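Forums > Reality TV > Renewals and Cancellations
Home | Boards | New Posts | Search | Log In
Print this thread | E-mail this thread

Thread: Plutance House renewed?? Says who

gravyboat_9
So three different sites are running the "Plutance House is officially coming back" story this morning and every one of them links to the other two. I went looking for the network statement and there isn't one. Has anybody seen an announcement with a name attached to it?

mudroom
It was on the Renari app. There's a banner with the whole family on the porch and it says "more to come." Seems pretty clear to me. They wouldn't put that up for a dead show.

gravyboat_9
"More to come" was on the banner for Uvitz Sisters too, and what came was a clip special and a reunion filmed in a hotel ballroom. I'm not counting a banner.

tallow
Agree with gravyboat. Last season was 18 episodes and I'd say half of them were people talking about the episode before. If Renari orders anything it'll be a short run to fill December.
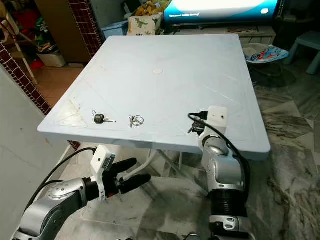 The other thing is the house. The whole show is them fixing up the 1915 farmhouse, and they finished it in the finale. They had the ribbon and the cake and everything. What's left to film, them dusting?

mudroom
They bought the place next door. It was in the finale if you watched to the end.

tallow
They LOOKED at the place next door. The agent walked them through and then it cut to credits.

pennywhistle43
My two cents, the family wants it more than the network does. The oldest daughter's posts have had the Gasser paint people tagged in them since spring and Gasser was the sponsor all last year. Could be she's just still getting free paint.

mudroom
Or could be they're filming. Why is everybody here so determined for it to be canceled?

gravyboat_9
I've watched all 43 episodes, I'd love a new one. I just want to see it from Renari and not from a site that spelled Plutance two ways in the same headline.

sidelot
The "insider" quote in that article is word for word the one they used for the Uvitz renewal. Go compare them. Same "big surprises in store for fans," same typo.

mudroom
OK that one I can't defend. Still think it's coming back.

tallow
Put me down for no.

Page 1 of 1
Back to Renewals and Cancellations | Next Thread | Top

Reader comments

kestrel_lane: They did buy the place next door, my cousin lives out that way. No idea about cameras.

old_dial: Every cousin lives out that way.

bettina_r9: Does anyone know if season one is still on the app? Mine stops loading at episode 9.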